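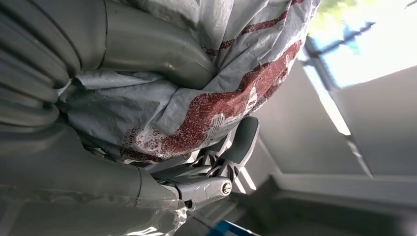
Grey arm, close up, with clear film round the lower link.

Print this page | E-mail this page

Cundard Drainage Liaison Group
Minutes of the July meeting, held at 10.30 am

1. Minutes of the previous meeting

Agreed as a correct record, subject to one amendment. At item 4, "upstream of the Bistance culvert" should read "downstream of the Bistance culvert". The action attached to that item is unchanged.

2. Matters arising

2.1 The desilting of the ditch beside Fullano Road has been completed as far as the field gate. The remaining length is outside the original order and will need a separate price.

2.2 The loan of the level and staff has been extended to the end of the season. Readings taken before the bracket was reset are to be marked as provisional in the log.

2.3 The request for copies of the old tithe drainage plan is still open. The record office has confirmed that it holds the sheet but has not yet supplied a scan.

3. Bistance culvert

3.1 The group received the condition survey. The barrel is sound for most of its length. Two joints show displacement, both on the northern side, and there is root entry at the second. The headwall has lost pointing below the normal water line.

3.2 The survey gives the internal diameter as smaller than the figure on the asset register. The register figure appears to be the outside diameter. All flow calculations that used it will be rerun before any decision is taken on relining.

3.3 Two options were discussed: patch repair at the joints only, or a full liner. A liner would reduce the bore further, and members asked for the effect on water levels at the Cortés Farm track to be shown in the rerun. Costs for both options will come to the next meeting.

3.4 It was noted that the trash screen is being cleared less often than the schedule requires. The schedule says every 6 days in leaf fall and after any heavy rain. The contractor will be asked for its visit sheets. 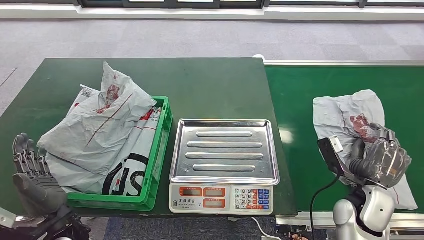 3.5 The visit sheets should give the time of each visit and the depth of water at the screen before and after clearing. Where no depth is recorded, the visit will be treated as an inspection only.

4. Cortés Farm track

4.1 Standing water was reported on the track on a Sunday morning, with no rain overnight. The probable cause is a blocked cross drain. Rodding from the lower end will be tried first.

4.2 The owner's agent has no objection to a new catch pit on the verge, provided that the cover is rated for farm vehicles.

5. Budget

5.1 The balance available for minor works is up to £3000, depending on the final invoice for Fullano Road. It was agreed that the cross drain at item 4.1 has first call on this sum.

5.2 No provision has been made for relining. It will be carried as a separate line.

6. Actions

Rerun flow calculations with corrected diameter: engineer.
Obtain visit sheets for the trash screen: clerk.
Price for remaining length at Fullano Road: clerk.
Rod cross drain and report: contractor.

7. Any other business

The gauge board at Cundard bridge is hard to read at low levels and will be cleaned when the staff is next on site.

The meeting closed at 12.10 pm.

Last updated: July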